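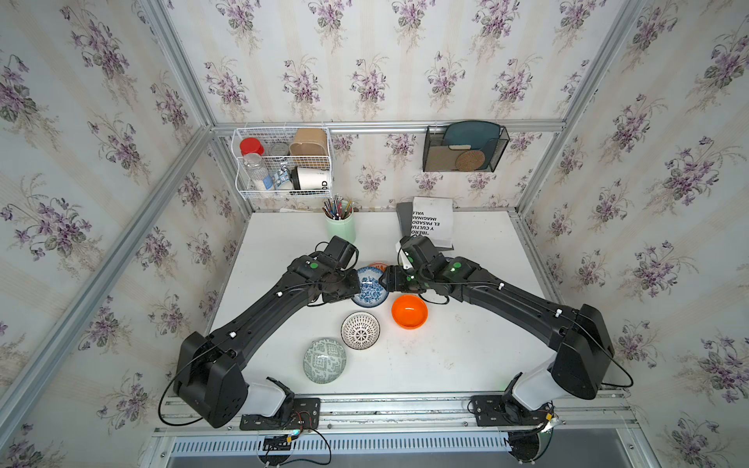 Tableware and Small Items Check, Moroz Guest House, breakfast room
Date: 2018-09-25
Form 12, revised in June

Please take your time with this one, and write a comment even when everything is fine (the next person really does love to read them!).

Bowls, rims: run a clean fingertip slowly around each one.
OK. The orange bowl is still as shiny as the day we got it, and the blue and white floral one, my favorite I must admit, feels smooth all the way around.

Bowls, painted patterns: look for flaking or wear.
OK. I took the starburst bowl and the pale green one over to the window to be sure, and the designs are crisp on both.

Small dish with orange rim: chips, hairline cracks.
WATCH. There is a faint line near the foot, so I would keep hot soup out of it until we check again in 3 weeks.

Pencil cup: steady, no sharp points sticking up.
FIXED. Two pencils were in point up, and little hands do go straight for the colors, so I turned them over. The mint cup itself stands nice and firm.

Papers and books: kept dry and away from food.
OK, but please move the Spanish sheet and the gray book to the shelf before serving.

Tabletop: wiped, no sticky spots.
OK. Tirkitz cleaner used, and it left no smell at all.

Wallpaper: lifting seams, damp.
OK. Those violets are holding up beautifully.

Replacement bowls, if we need them, come from Mekel, order line 3400.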